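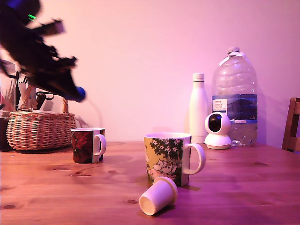 La empresa de pinturas Skendby retirará del mercado dos lotes de su esmalte mural al agua Fulenetti tras detectar una desviación en la dosificación del biocida conservante. La medida afecta a 3.000 envases distribuidos desde enero a través de la red de almacenes Krajčí. Los tonos implicados pertenecen a la gama de rosas y lavandas, similares al de una pared lisa con una botella blanca y una jarra de agua grande delante, y no se han registrado incidencias en el resto de la carta.

Según la nota difundida el 6 de abril de 2023, el defecto no altera el color ni el poder cubriente, pero reduce la estabilidad del producto una vez abierto el envase. Los ensayos internos se realizaron sobre 56 muestras. 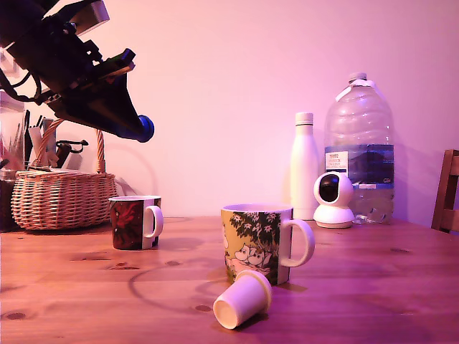

La responsable de calidad, Anežka Paulík, atribuye la desviación a una válvula mal calibrada en la planta de Kukus, que permaneció parada ocho días para su revisión. La línea ya ha reanudado la producción.

Los compradores podrán devolver los envases, abiertos o sin abrir, en el punto de venta. El número de lote figura en la base. Skendby no recomienda repintar las superficies ya tratadas.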